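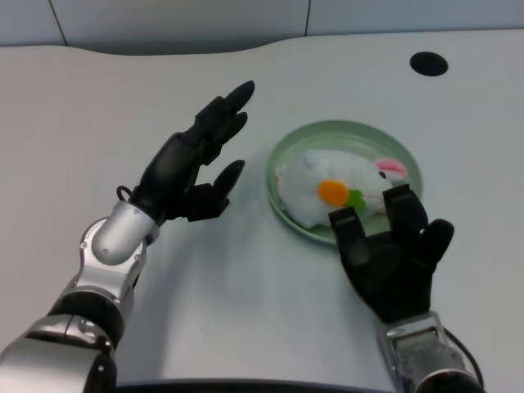

*Page last changed: June, after corrections from Kourosh*

# Working group on bench rules for two-arm robots — minutes

**Place:** Leltham, upper meeting room
**Chair:** Ecaterina Lazăr
**Minutes:** Kourosh Nazari
**Also present:** two operators from the Plunda bench, one person from Dulberg by telephone
**Start:** 14.00

## 1. Minutes of the last meeting

Accepted with one change. In item 3 the word "should" is replaced by "must", as it was agreed in the room.

## 2. Rule 7, soft objects on dishes

Ecaterina read the present text: "The object is placed on the dish and the hands are brought to the start position." She finds it too short. It does not say if a finger may already lie over the rim of the plate when the recording begins.

The meeting looked at the setup with the white plush rabbit on the pale green plate. The left hand is open and free of everything, and two fingers of the right hand are over the near edge of the plate. Plunda accepts this as a start position. Dulberg does not, and asks that both hands are clear of the dish.

After a long discussion it was agreed:

- Both hands start clear of the dish, unless the task sheet says "contact start".
- For a contact start, the sheet must name the hand.
- A soft toy may lie on its side. The operator does not need to straighten it between runs.
- Other objects are removed from the table before the arms are switched on.

Dulberg wished it to be written that they would prefer no contact starts at all.

## 3. Cables at the wrist

The operators reported that the cable loops at the wrists are checked by eye only, and not always by the same person. Kourosh proposed a check before each session and again after every 100 runs. Accepted. The check is signed in the bench book — initials are enough.

There was a question whether a loop may be fixed with tape. No decision. Ecaterina will ask Ghaffari, who supplied the wrist covers.

## 4. Persons near the table

The rule stays as it is: no person reaches over the table while the arms have power, also not to move a toy or a plate. One operator said that the stop button at Plunda is difficult to reach from the left chair. The button will be moved, and until then the left chair is not used.

## 5. Old task sheets

There are 47 sheets written under the former rules. They stay valid until they are next edited. Kourosh will mark them with an "F" in the corner.

## Actions

| What | Who |
|---|---|
| New text of rule 7 | Ecaterina |
| Question to Ghaffari about tape | Ecaterina |
| Column for cable check in the bench book | Kourosh |
| Mark the old sheets | Kourosh |
| Move the stop button | Plunda operators |

The meeting was closed at 15.40. The next one will be held at Dulberg, and the time will be sent by e-mail.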